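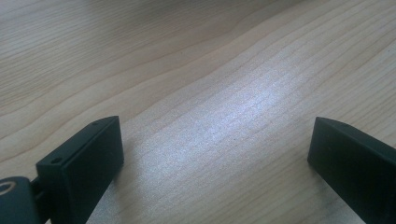
May
Minutes by Irena Makowska

Perception and planning, Darent project

1. Minutes of the April meeting accepted with no changes.

2. Table segmentation. The Flerau branch still splits the tabletop into separate planes where there is glare. Replay of 248 clips gave 57 bad splits. Raising the plane threshold helped, but slowed the planner.
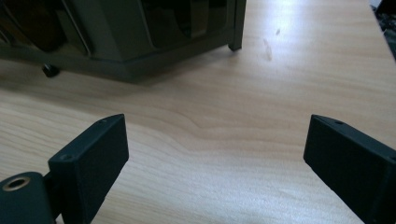

Colleen McIntyre asked that the threshold stay where it is until the planner timeout is fixed – two changes at once would make the replay hard to read. Agreed.

3. Planner timeout. Now 600 ms in the Sorrentino config. Irena to make it a launch setting and rerun the same clips.

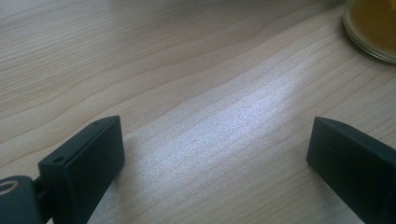 The rerun goes on the Drirnotdale machine, with logs kept for 2 weeks. Merge to main waits for the result.

4. Calibration script. Held over.

Closed 11:40.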